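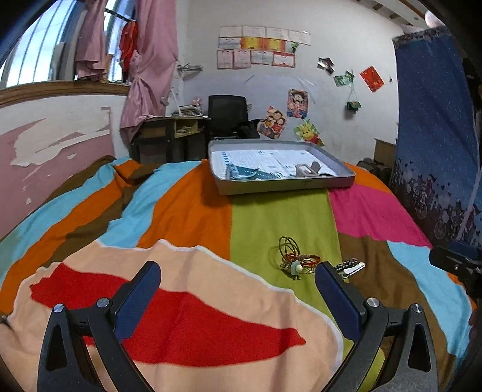

Von: Corinne Whitlock
An: Liste Ordnung im Kleinen
Betreff: Re: Haarkram, der ewige Knäuel
Datum: 25.12.2018

Liebe Ximena, liebe alle,

was für eine schöne Frage, und dann auch noch an den Feiertagen, wo man endlich Zeit für so etwas hat! Ich zitiere sie noch einmal, weil sie bei manchen offenbar im Spam gelandet ist:

> Ximena Becerra schrieb:
> Hallo in die Runde,
> bei uns liegen Haargummis, Klammern und Spangen in einer großen Dose
> im Bad, und jeden Morgen zieht man an einem Gummi und hat gleich
> den ganzen Klumpen in der Hand. Ich habe es mit Haken versucht
> (fallen ab) und mit einem Beutel (noch schlimmer). Die schönen
> Sachen, also die mit Perlen oder Stoff, gehen dabei kaputt.
> Wie macht ihr das? Muss ich mir wirklich so einen Einsatz mit
> 40 Fächern kaufen?
> Viele Grüße
> Ximena

Nein, musst du nicht! Ich hatte so einen, von Stamar, mit genau diesen winzigen Fächern, und bin daran verzweifelt. In die kleinen passte keine Klammer, in den großen lag alles wieder durcheinander. Der Einsatz sortiert inzwischen Schrauben, das kann er richtig gut.

Was bei uns funktioniert, ist ein flacher Schachteldeckel. Wirklich nur ein Deckel, niedriger Rand, innen am besten hell. Alles wird erst einmal aufs Bett gekippt, am liebsten auf eine glatt gezogene Decke. (Bei einer bunten Decke die dunklen Gummis lieber zweimal suchen, ich spreche aus Erfahrung.) Dann wandert nur das in den Deckel, was man in den letzten Wochen getragen hat, und der Rest kommt in eine Tüte in den Schrank. Im Januar schaue ich die Tüte durch und freue mich jedes Mal über irgendetwas, das ich völlig vergessen hatte.

Im Deckel lege ich alles nebeneinander, nie übereinander. Die Klammer mit den Zähnen in die Mitte, Stoffsachen in die Ecke, die dürfen ruhig ein bisschen zusammengeschoben liegen.
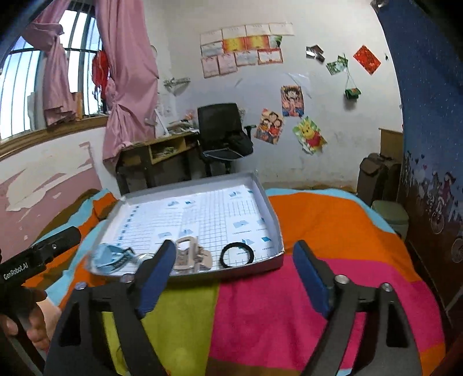 Einen schwarzen Haargummi findet man auf hellem Papier sofort, das ist für mich der größte Gewinn überhaupt! Früher habe ich im dunklen Körbchen herumgetastet und am Ende doch den vom Vortag genommen. Bedrucktes Papier geht übrigens genauso gut wie weißes, solange der Grund hell bleibt.

Zum Knäuel selbst: Bitte nicht ziehen. Den ganzen Klumpen locker auf die Decke legen und zuerst die dicken Gummis herausschieben, dann fallen die dünnen fast von selbst auseinander. Alles mit Perle oder Anhänger kommt zuletzt dran, weil sich daran die anderen festhalten. Spangen vorher schließen! Offene Spangen haken sich überall ein, und dann darf man von vorn anfangen.

Vanderleia hatte hier vor längerer Zeit vorgeschlagen, die dünnen Gummis auf einen Karabiner zu fädeln. Das habe ich ausprobiert und finde es für unterwegs großartig, zu Hause bin ich aber zu faul zum Auf- und Zumachen. Lindalva, du wolltest doch berichten, wie sich die Papprolle bewährt? Ich bin sehr gespannt, vor allem, ob die Gummis darauf ausleiern.

Und falls jemand 2 flache Deckel übrig hat, gern etwas größer als ein Blatt Papier: Ich nehme sie mit Freude, denn jetzt sind die Haarreifen dran.

Herzliche Grüße und noch schöne Feiertage
Corinne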